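The river group at Vencombe has no office. Its members meet in a hall near the lower bridge, and the woman who coordinates the work agreed to speak with me there one evening in March. She asked me not to print her name. "The work is from all of us," she said.

The group takes care of the stretch of river between Vencombe and Grimdale. For many years it only collected rubbish from the banks. Now it also tests the water, and this second activity takes most of her time.

"When we collected bags and bottles, people thanked us," she told me. "When we began to publish nitrate results, some of them stopped to greet us in the street."

Samples are taken at 14 points, always in the morning and always in the same order. Last year the group made 227 tests, and 143 of them were above the level which the members themselves consider healthy for small fish. 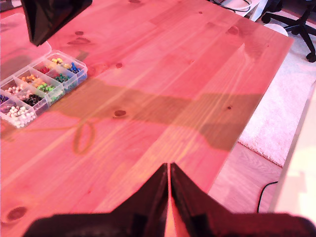

I asked her where the nitrate comes from. She was careful with her answer. Part of it comes from the fields above Grimdale, she believes, and part from old septic tanks, but the group cannot prove the proportions. She has a habit of explaining rivers with whatever is near. A table of light pine, she said, is a good comparison: put it under a strong pink light and the whole top looks pink, and you must know the wood before you can say what has changed. "It is the same with our river. We have no old measurements — we don't know its natural colour, so to speak."

For this reason the group has asked Dundodlow, a village upstream with much less farming, to begin the same tests. Three families have already agreed to take samples there.

She does not expect quick results. The farmers were invited to two meetings and came only to the second, but they stayed until late and asked for the figures by post. One has since left a strip of grass unploughed along the water.

"It is four metres wide," she said. "I would like ten. But I went to look at it, and there were already reeds."

The next sampling morning starts from the lower bridge. Boots are needed, and the group can lend gloves.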